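March 2022

Bench notes - oil soap finish, second round

Right, picking this up where I left it before the cold snap. I've got the shop to myself most evenings this month so I'm finally going to sort out which finish goes on the Filell tables, and stop changing my mind every time I walk past the shelf.

For anyone reading who wasn't in on the first round: we want something that keeps pale wood pale. The customer has seen the sample boards and hated all the ones with oil on (too yellow, "like an old cricket bat", fair enough). Varnish she doesn't mind the colour of but she can't stand the feel. So we're down to soap, hardwax with a bit of white in it, or the water-based stuff from Drallari that Zhiqiang swears by.

Soap first

Mixed the flakes last night in the big pan. I went thicker than last time, more like custard, and let it stand with the lid on. Last time I was impatient and used it while it was still lumpy, and the lumps left little shiny patches that I then had to sand out. Wiped it on with a cotton rag, left it a few minutes, wiped the extra off, let it dry, knocked it back with the fine pad. Then did the whole thing again. And again! It's a boring job but it does smell lovely, like my gran's airing cupboard.

The boards came up furry after the first coat, as expected, and by the third they were nice to touch. I'd stopped sanding at 240 on one half and gone to 320 on the other, and with my eyes shut I can't tell which is which. So 240 it is, and I save myself an evening.

Stains: black coffee, red wine, beetroot juice, a ring from a wet tin. Left overnight. Coffee mostly washed off with more soap. Wine left a grey shadow. Beetroot was hopeless, there's a pink blob on board C for ever now. The wet tin left a black mark, which I think is iron and would happen with nearly anything this thin.

Hardwax with white

Used the tail end of the Trullel tin, so take this with a pinch of salt as it had a skin on it and I had to strain it through a pair of old tights. Goes on like a dream. Two thin coats, a day between. The white sits in the open grain a bit, and if you look along the board against the window you get a faint chalky look in the wide bands. I quite like it, Zhiqiang doesn't. He says it looks dusty and he'd be forever wanting to wipe it.

What I keep coming back to is how much figure there is in these tops. With grain as wavy as this, arch in the middle and all, anything cloudy on the surface is going to fight with it.
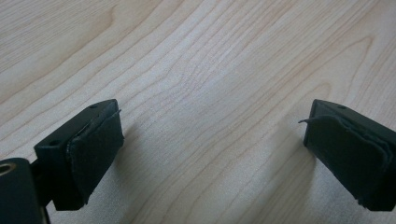
Water-based (Drallari)

Zhiqiang did these boards so the notes are mine but the elbow grease is his. He damped the boards first to raise the grain, sanded it off, then three coats with a foam brush. Dries so fast that you have to keep a wet edge going, and on anything as long as the Filell tops I reckon you'd want two people, one at each end, meeting in the middle. We tried it with one on the offcut from the Long job and there's a lap line you can see from the door.

Colour is the best of the lot, hardly any change at all. Stains all wiped off, even the beetroot. The feel is the trouble. It's smooth but it's a bit plasticky, and I know exactly what she'll say when she runs her hand over it.

Where I've got to

Leaning soap, with a proper chat with the customer about looking after it, as she'll have to re-soap every few months. If she pulls a face at that, then the Drallari, rubbed back with a grey pad to take the shine off.

To do:
- order more flakes, I've used 300 grams and only have a scrape left
- leave the three soap boards alone for 48 hours, then redo the wine test
- try a pinch of white pigment in the soap (Zhiqiang's idea)
- new tin of the hardwax before I write it off, the old one wasn't a fair go
- find out who's had my good cotton rags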